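Travel and Destination Management, Session 4
Getting People About: Transport at the Destination
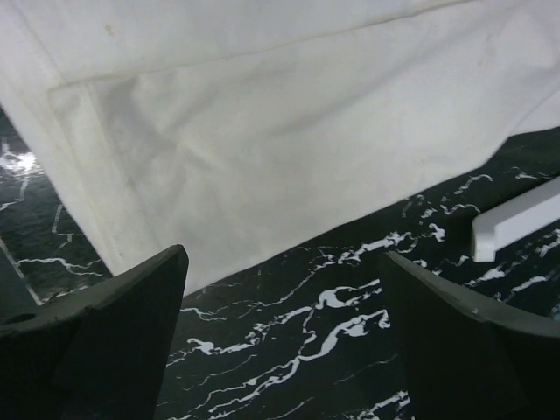
Last session we got our visitors as far as the arrivals hall and left them there, which is also what a good many tour operators do. Today's notes cover the next stage, the one between the airport door and the hotel bed. It makes up a small part of the cost of a holiday and a very large part of the complaints.

We will work mostly with Prernberg, the hill resort from the reading pack. If you haven't done the reading, you will pick it up as we go. It has one main road, one bus company, a railway station in the wrong valley and a car park that the brochure calls "central".

1. The transfer

A transfer is any pre-arranged journey between the point of arrival and the accommodation. There are two kinds to know for the assessment.

Shared transfer: a coach or minibus that waits for several parties and drops them one after another. Cheap per head. Your hotel is always the last stop.

Private transfer: a car or van for one party. The driver holds up a card with your name on it, spelt in a way that makes you briefly unsure whether it is you.

The thing to look at in any contract is the waiting time. Balogh, the coach firm in the case study, waits 32 minutes after the scheduled landing and then leaves. Scheduled is the word that matters there. Read the clause twice, then read what happened to the February group, who landed late and stood outside with their skis. The operator's defence was that the clause had been sent to every customer. It had, on page 86 of the booking conditions.

2. Car hire

For a spread-out destination, a hire car is often the sensible choice, and visitors know it. What they tend not to know is what they have agreed to pay. Go through the sample agreement in the pack and find these:

Excess. The amount the customer pays before the insurance pays anything. The lower the daily rate, the more closely you should look at this line.

Fuel policy. Full to full is the fair one. Under "full to empty" the customer buys a whole tank and is invited to hand back whatever is left as a present.

Desk hours. A desk that closes at 22:00 is no use to a flight that lands at 21:50, whatever the website says about "convenient airport location".

Deposit. Held on a credit card in the main driver's name. Every summer, families discover at the desk that the credit card belongs to one parent and the driving licence to the other.

Winter kit. Chains or winter tyres may be required by law on mountain roads and may still be listed as an extra. Ask before quoting a price to a client.

3. Buses and trains

Csaba Kocsis argues in the set article that a resort's bus timetable tells you who the resort thinks it is for. The 302 from Prernberg station leaves at 06:10, 07:00 and 16:45. This is a very good service if you are a schoolchild. For the visitor whose train gets in at 11:20, it is an opportunity to see the station.

Kocsis's remedy is modest: move one morning bus and print the train times on the same sheet. The objection (also in the article, in the footnotes, where the interesting parts usually are) is that the bus is paid for out of the school budget. Keep this in mind whenever you are tempted to write "improve public transport" as a recommendation. Say who runs it, who pays and what you would move.

4. Visitor cards

Many resorts give overnight guests a card that covers local buses and perhaps a lift or a museum. It is paid for through the nightly visitor tax. Sutura, the lakeside town we compare with Prernberg, prints the bus map on the back of its card, and people use it. Prernberg's card comes in a folder with 4 restaurant leaflets and is mostly found again when unpacking at home.

Fondico, the booking system in the practical, lets you attach a transfer and a visitor card to one reservation. It will also let you attach a transfer to the wrong airport without a murmur. Check the airport code.

5. For the seminar

Read the Kocsis article, including those footnotes, and the short reply by Andor Pap, who thinks he is wrong about nearly everything but agrees about the 06:10.

Plan the arrival of a family of five, two of them under six, landing at 19:35 with a pushchair and bound for Prernberg. Give one route by public transport and one by road, with costs and times for each. Include a plan for a two-hour delay – "they take a taxi" will be accepted only with the fare and a phone number that someone answers at that hour.

One side of paper. Bring two copies, as you will be swapping with the person next to you, who will be playing the father.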